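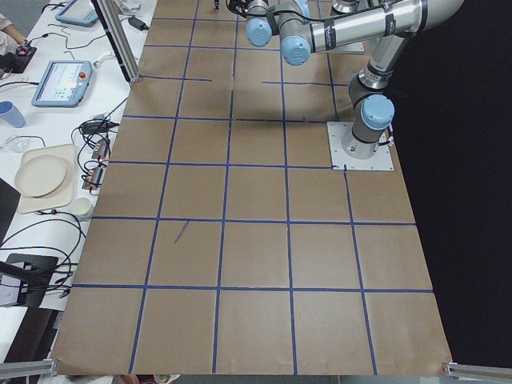
How a film gets its sound

When a film is shot, the camera records pictures. The sound is recorded separately, by a different machine, and the two are joined later. Most of the sounds you hear in the cinema are added after filming has finished.

Speech

A sound recordist holds a microphone on a long pole, called a boom, above the actors. Small microphones may also be hidden in their clothes. At the start of each shot, someone claps two hinged sticks together. The editor finds the picture in which the sticks meet and lines it up with the clap on the recording. After that, picture and speech match.

If a lorry goes past during a shot, the words may be spoiled. The actor then says the lines again in a studio while watching the film on a screen. This is called dubbing, or ADR.

Footsteps and doors

Microphones on a film set are pointed at voices, so other noises come out faint. A foley artist makes them again. Foley artists walk on trays of gravel, shake old coats and snap sticks of celery for breaking bones. Cornflour squeezed in a leather pouch sounds like feet in snow.

In the short film Satura, a girl walks home across a frozen lake. The film has 143 separate foley sounds, and 2 of them are the same mitten. Its foley artist, Fulgencio Carrasco, made the cracking ice by bending a sheet of thin plastic close to the microphone.

Background sound

A quiet room is never fully silent. It may have a hum from a fridge or some wind at the window. The recordist asks everyone to stand still and records this for a short time. It is called room tone. The editor uses it to fill the gaps between lines.

Mixing

The last job is the mix. Speech, foley, background sound and music are kept on four groups of tracks. The mixer sets how loud each one is at every moment. Speech usually comes first, and music is turned down when someone is talking.

Words to know

Boom: a long pole that holds a microphone.
Foley: everyday sounds made to match the picture.
Room tone: the sound of a place when no one is speaking.
Mix: all the sounds put together at the right loudness.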